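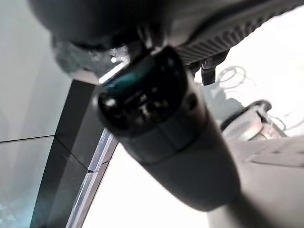 A round multi-pin connector with a dark gray body and a black face.

The plug standard is the thing to fight about

When the town council in Skorkside voted to put charging posts in the municipal lot on Velesska Street, the public comment period ran well past its slot. People spoke about the cost, the loss of seven parking spaces, the look of the posts and whether the lot floods. I stayed for all of it. The plug came up once, and the answer was that the vendor would handle it.

I think the plug should have come first. A parking space can be given back with a can of paint. A connector, once bolted to a few dozen posts and written into a service contract, is with you until the contract ends, and in our case the contract runs 20 years.

I repaired farm and shop equipment for most of my working life, and I have a low opinion of private connectors. Every maker has a story about why its own is better. Sometimes the story is true. There was a Kubiak seeder that came through the county in large numbers, and the cable between the tractor and the seeder had a coupling that sealed well and locked with a quarter turn. It was a good part. Then Kubiak changed the pin layout on the next model and stopped making the old cable four years later. A replacement, when you could find one, cost $116. Farmers who had a perfectly sound seeder were cutting the ends off and splicing in trailer plugs from the auto parts store. Those splices let in water, and I was paid to fix them, so I suppose I should not complain.

The usual defense is that standards slow things down. There is something to this. A standard is written by people who have to agree with one another, and what comes out is often a little behind the best version on the market. The household outlet in this country is not a great design. The prongs bend and the plug falls out of a worn socket. But I can carry a lamp my grandmother bought into any house in the state and it will light. I would not trade that for a better outlet that fit half the lamps.

The other defense is adapters. Adapters are fine for a week. After that they are one more joint to get hot or go missing, and the person who ends up buying them is always the customer.

Zivden, up the river, handled this better than we did. Their council wrote one paragraph into the bid: any post installed on town land must use a connector that at least two unrelated companies make and sell, and the drawings for it must be public. That was the whole rule. They did not pick a plug, which is wise for a town council. One bidder dropped out. The others stayed, and the extra work on their side came to $1,600 in staff time, according to the minutes.

Skorkside could still do the same. The contract is not signed until November, and the draft has a section for technical changes that is blank right now. It would take one motion on a Tuesday night.

I don't own an electric car and may never buy one. I do pay taxes on that lot, though, and so will whoever has my house after me -- and they will be living with whatever is hanging on those posts.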